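Teleoperation Working Group, Setlow Laboratory
Minutes of the meeting of October 4, 2021

Present: the demonstration team, the software team, one guest from Vatell.
Apologies: the mechanical workshop.

1. Minutes of the last meeting
The minutes were accepted. One correction was made: the delay in the video link was measured at the operator desk, and not at the robot.

2. State of the Wubshet task set
The demonstration team reported on the recording of tasks by remote control. The goal for the set is 2,000 demonstrations. At the moment 140 are accepted for the basket task, and 17 were sent back for a second review. In most of these 17 the operator stopped too long before closing the gripper. The software team asked if such pauses can be cut out afterwards. The demonstration team prefers to keep the recordings complete and only mark the pause, so that the reviewer can decide.

It was agreed that pauses are marked and not cut.

3. Basket task: camera views
The group looked at views from the basket task with the light blue dustpan. The fixed camera is first, then the head camera, then two wrist views.

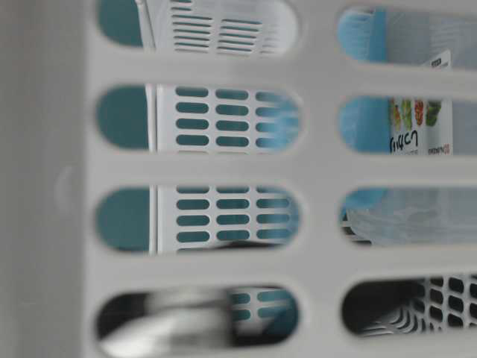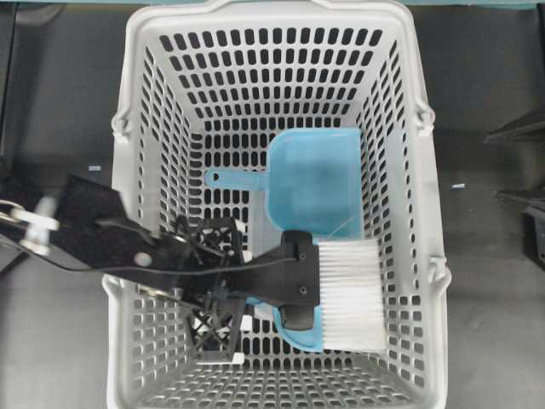
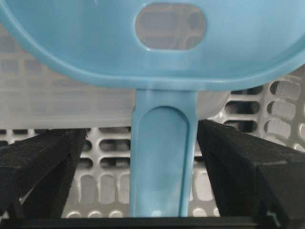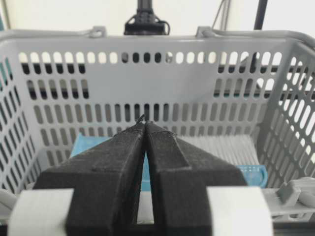 The discussion was mainly about which view the operator should have large on the screen. Those who operate often said that they look at the head view when they move the arm over the basket, and change to the wrist view for the last part. New operators look only at the head view and they close the gripper too early. The guest from Vatell said that in their own training the wrist view is shown large from the first day, and it takes people about an hour to feel comfortable with it.

Some members found that the fixed camera gives too little information when the basket stands close to it. Others want to keep the stream in any case, for the reason that removing one camera in the middle of a task set makes the data more difficult to use. No decision was made on the position. The demonstration team will try 2 other positions and report.

4. Guiding the arm by hand
The software team asked again if part of the demonstrations could be made by guiding the arm directly. The advantage is that the person feels the contact with the basket wall. The disadvantage is that the hands of the person come into the camera views. It was agreed to make a small test, separate from the main set, and to label it clearly.

5. Operator instructions
The text in the Momari manual is too long and the section on starting position is not clear. Proposed new wording: "Bring both arms to the starting position. Wait for the tone. Begin the movement without hurry." The wording was accepted with the change that "tone" becomes "second tone".

6. Other matters
The foot pedal at the operator desk sometimes reacts twice. Until it is replaced, operators should use the key on the desk to start and stop recording.
The room booking for November is still open.

Actions
Demonstration team: test other positions of the fixed camera; finish the second review.
Software team: add the pause mark to the review tool; prepare the test with hand guiding.
Workshop: replace the foot pedal.

Next meeting: in November, the date will be sent by mail.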